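Folding small towels on felt or on a bare table?

dovthorpe_laundry
Hello all. I try to fold tan terry towels in three, and the cloth always creeps. I now work on a green surface. 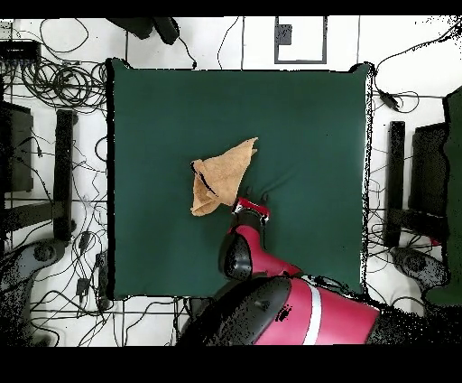
My question is if I should shake it first or only smooth by hand. I wash at 60, sorry, at 70.

womthorpe6
Shake first, always. Felt grips terry too much, in my opinion.

dovthorpe_laundry
I don't agree, on my bare bench it was worse. 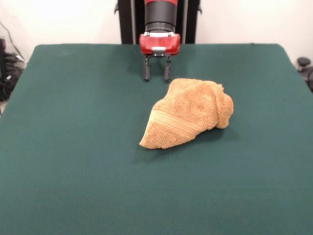 Tan towel, crumpled, on the green felt

ospina_mum
Fold lengthwise first, and keep the tag at the side.
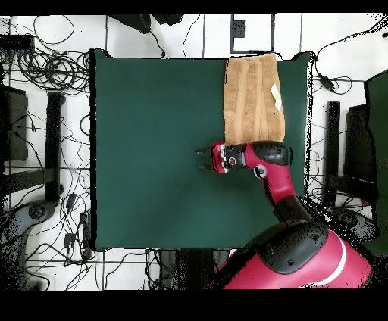
Then you can turn the ends in. 70 is too hot for a coloured towel, by the way.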